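6/23/24 - Materials bench, Preterstead

Batch 1103 of the silicone skin pads was removed from the molds this morning and logged under sheet 17. The base was the Tsakiris two-part compound, mixed by weight as before, with the pigment reduced slightly after the January pads were judged too dark. Cure time was 20 hours at room temperature. No heat was applied.

Surface texture transferred well from the new mold liner. Two pads near the door side of the rack have trapped air along one edge and have been set aside for cutting trials. The remainder are accepted.

Hardness readings were taken at the center and corners of each pad. The corners continue to read higher than the center. Keisha Lyons suggests that the mold is not level on the rack - this should be checked with the long level before the next pour.
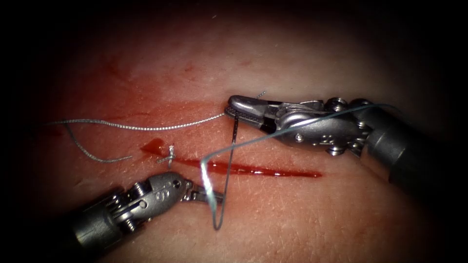

Skin-like pad with incision. Note the fine creases and pores in the surface.

The Femik scale drifted twice during weighing and was zeroed again each time. Both weights were repeated and the second values entered. The scale is due for service at Wosuvville and should not be used for pigment until it returns.

Stock: one opened container of part A, lot 2135, and two sealed. Part B is low and an order has been placed. Mold release is sufficient for the next batch.

To do: level the rack, relabel the rejected pads, and repeat the corner readings after a further week of storage.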